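Storage and Workshop Notes: Bins, Shelves and the Hall Closet

Compiled by Seema Upadhyay. Updated 26th April.

The notes below cover the closet, the utility shelf and the small workbench. They replace the older page on plastic tubs, which had the wrong washing instructions for polycarbonate.

Clear bins

Check the molded mark on the base before cleaning. PP (polypropylene) tolerates hot water and most household cleaners. PS (polystyrene) is clearer and stiffer but cracks at the corners and clouds when wiped with alcohol. PET scratches easily and warps in a dishwasher. Polycarbonate should be kept away from ammonia and from strong alkaline cleaners. Where there is no mark, treat the bin as polystyrene and wash by hand in lukewarm water with dish soap.

Do not use the green side of a sponge on any of them. Fine scratches hold dust, and the bin will look dirty again within days.

To remove a paper label, warm it with a hair dryer on the low setting and lift from one corner. Remaining adhesive comes off with cooking oil left on for ten minutes, followed by dish soap. Rinse twice. Oil residue stops the next label from sticking.

Dry bins upside down on a rack with a gap under the rim. Nesting them damp causes two problems: they lock together, and the trapped water leaves mineral spots. If two bins are stuck, stand the lower one in warm water and fill the upper one with cold. Pull straight up after a few minutes, without twisting.

Sorting before storing

Sort on a flat, light-colored surface with nothing else on it. A pale background shows loose screws, broken clips and stray feathers that a patterned cloth would hide. Take everything out of its tube, box or bag, inspect it, and return only what is usable. Games equipment needs this more than tools do. Rubber grips go sticky, nylon strings lose tension, and feather items dry out and become brittle.

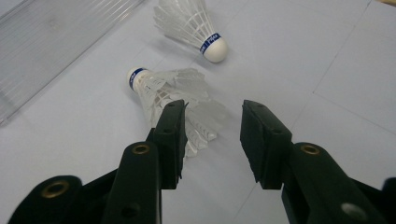 Shuttlecocks and a clear ribbed tube on a white tabletop.

Feather shuttlecocks should be stored upright in a capped tube, all facing the same way. Very dry winter air is the main cause of snapped feathers. Keep the tube out of the room with the radiator. Some players hold the tube over steam for a few seconds before use; this works, but the tube must be left open afterward until no moisture can be seen on the inside. Synthetic ones need no such treatment and can be kept loose in a bin, provided nothing heavy is put on top.

Rackets hang from the head, off the floor, with the cover left slightly open. Table tennis rubbers should be wiped with plain water and covered with a plastic sheet. Balls of any kind that hold air should be stored slightly soft and topped up when needed.

Humidity in the closet

The hall closet is on an outside wall and runs damp from December until the heating goes off. The Toltia dial hygrometer on the middle shelf should read between 40 and 55 percent. It drifts and needs checking once a year. Method: put a bottle cap of table salt, dampened to a paste, in a sealed bag with the meter. Leave it overnight at room temperature. The correct reading is 75 percent. If the meter has an adjusting screw at the back, turn it to match. If it has none, write the error on a piece of tape and stick it to the case.

For drying, use 300 g of silica gel beads in a cotton bag. Indicating beads change color when saturated. Regenerate them in a low oven on a metal tray, spread in one layer, and let them cool in a closed jar. Replace the cotton bag if the seams open. Rice is a poor substitute and attracts insects.

Leave a gap of 3 inches between the back of any bin and the outside wall. Bins pushed hard against plaster collect condensation behind them, and the paint fails in a band at that height.

Shelving

The Trilgate shelf unit came with plastic feet that compress unevenly. They have been replaced with threaded leveling feet, which fit the same holes once those are cleaned up with a round file. Level the unit front to back first, then side to side, and check again after loading.

Put the heaviest bins on the bottom shelf. Glass, paint and anything liquid also go low, inside a tray with a raised lip. Shelves above shoulder height are for light items only. Any unit taller than it is deep by a factor of 4 or more must be fixed to the wall through a stud. Drywall anchors alone are not adequate for this.

Choosing a bin size

Measure the shelf, then the largest object, and then choose the bin. Doing this in the opposite order accounts for most of the unused bins in the house. Allow clearance above the rim for a hand. A long, narrow bin stored with its short end facing out uses shelf depth well and can be pulled forward like a drawer. Look for a grip at that end.
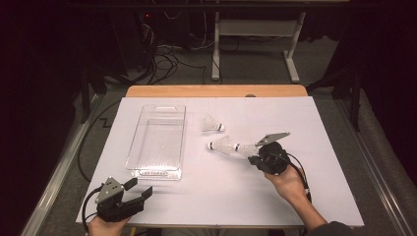

Lids are optional on enclosed shelves. On open shelves they keep out dust but double the number of parts to wash, and they hide the contents if they are opaque. A lid that bows in the middle should not be stacked on. Where bins must be stacked, use one model throughout, and keep the stack to three.

Labels go on the short end, at the same height on every bin. Paper tape and a soft pencil outlast most marker pens, which fade in daylight. Write the contents, then the month of the last check. Vague labels such as "misc" or "cables etc." should be split or thrown out.

Workbench surface

White melamine boards stain from permanent marker, tea and some glues. Isopropyl alcohol removes marker if used the same day. Superglue should be left to harden fully and then lifted with a plastic scraper held flat. Acetone dulls the finish and should be tried on the underside first.

Exposed wood at the edge of a bench takes the most wear. Sand lightly along the grain, wipe off the dust and apply a thin coat of hard wax oil. The Grekano oil takes 14 hours to dry between coats in a cool room, longer if applied thickly. Lay used rags flat outdoors to dry before disposal. Crumpled oily rags can heat up and catch fire.

Spare leveling feet and the round file are in the Goel tin, second shelf, left side.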